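Antwi is hiring one person, part-time, for the finishing table. The job title on the paperwork is Kitchen Finishing Assistant. What you will mostly be doing is standing next to a wire rack.

We're a small shared baking kitchen on the second floor of the old Wodolley building, above the shoe repair. Four bakers rent time from us, and we do the part of the work none of them enjoys: cooling, trimming, glazing, boxing, and wiping the table down so the next person can complain that it's sticky.

**The hours**

Early shift, 5:30 to 11:00, four mornings a week, which comes to 22 hours. You pick three of the mornings and we pick the fourth, and no, we will not pick the one you want. Pay is $21.50 an hour, plus a box of broken cookies that you will be excited about for the first two weeks.

**The work**

- Move baked things from pans to racks without leaving the bottoms behind.
- Glaze over the rack, scrape up what drips, and start again.
- Keep the table pale. It shows everything, and so do our customers' emails.
- Box orders for the morning pickup. On a heavy day that can be 276 boxes, and each one needs its lid closed.
- Wash and dry the racks at the end and put them back where they live. They have a place. It's labeled. We labeled it after the disagreement in August. 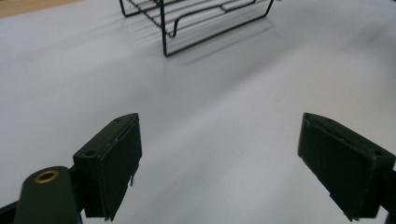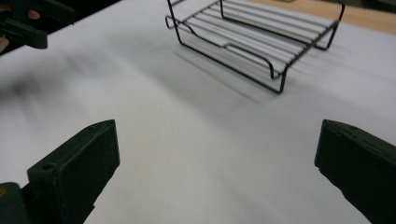
— *Orken Plolska, kitchen manager*

A black wire rack on a white surface is the whole landscape of this position, so please look at it for a moment and ask yourself how you feel. If the answer is "fine," keep reading. If you already want to straighten it so it lines up with the table, keep reading faster.

**Who does well at it**

People with steady hands who don't need music on before sunrise. Our last assistant came from a print shop and was the best we ever had. The one before that had a culinary degree and lasted 40 minutes, a good part of it spent in the parking lot on the phone.

You don't need baking experience. You won't be baking. You do need to be able to lift a full sheet pan to shoulder height, stand for most of a shift, and read other people's handwriting on masking tape. Our bakers write "lemon" and "lemon (other)" and expect this to be enough. After a month it is.

You'll also need a food handler card, or be willing to get one before you start. We pay for the class. It's online and has a cartoon in it.

**Things people ask at the interview**

*Can I sit down?* There's a stool. It is not a good stool.

*Is it nut-free?* It isn't. We handle almonds, pecans and hazelnuts every morning, so if you have an allergy, this is the wrong room for you and we'd feel terrible.

*Is there room to move up?* You could take over ordering, which pays $2 more an hour and involves a great deal of parchment paper. There is no third level.

*How did you get to the second floor with a 43-pound mixer?* Slowly. There's a freight elevator now.

*What do you wear?* Closed shoes with some grip, hair tied back or covered, no rings. Aprons are ours and we wash them. Please don't bring your own funny one. We have seen them all.

**The trial morning**

Everybody we're serious about gets a paid trial of three hours. You'll unload two ovens, glaze a batch of loaf cakes, and box whatever survives. We aren't testing for speed. We want to see what you do when a cake breaks, and whether you tell us or put the nice side up. (Both are respectable. Tell us, then put the nice side up.)

**To apply**

Write us half a page. Tell us what job you had last, which mornings you can't do, and one thing you're fussy about. Skip the cover letter that says you're passionate about pastry. Drop it off at the counter, or mail it to Antwi, Suite 631, Wodolley Building. The mail slot sticks, so push hard.

Applications are open until Oct 15, 2026. We answer everyone, usually in the afternoon, usually with flour on the keyboard. If you come by in person, take the stairs on the left. The ones on the right go to the dentist.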